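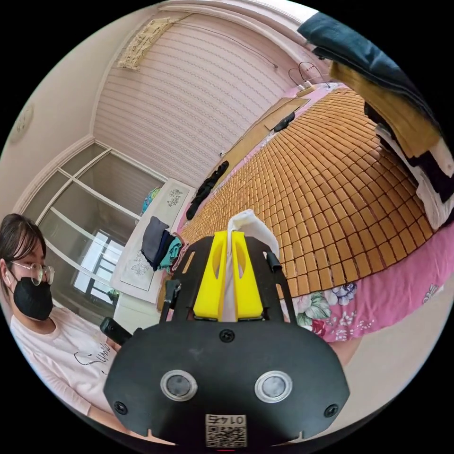

Bed with a tile cooling mat over a floral sheet.

Caring for Summer Bedding and Folding on the Bed
Household Guidance, Sundqvist Residence Services

Residents may use the bed as a folding surface, provided the mat is clean and dry. Wipe a tile mat along the rows with a well-wrung cloth. Do not soak it. Allow six hours of drying in moving air before it is covered again.

Check pockets for tissues before washing. Keep dark garments apart from pale ones, and place blankets at one side where they will not slide onto finished work.

Mats are to be rolled and stored by the end of October. Storage bags are available from the linen room, shelf 70.

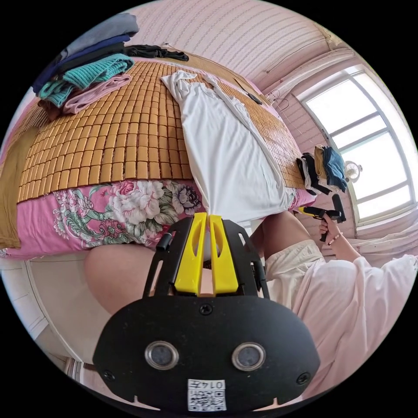

Stacking Folded Clothes

Lay heavier knits low in the stack and light garments on top. Spread each white item flat and smooth it by hand before folding. Small piles are easier to carry to the closet than one tall one. Phones and remotes should be moved off the mat first.

Questions may be directed to Jirayu Thammasiri, extension 347.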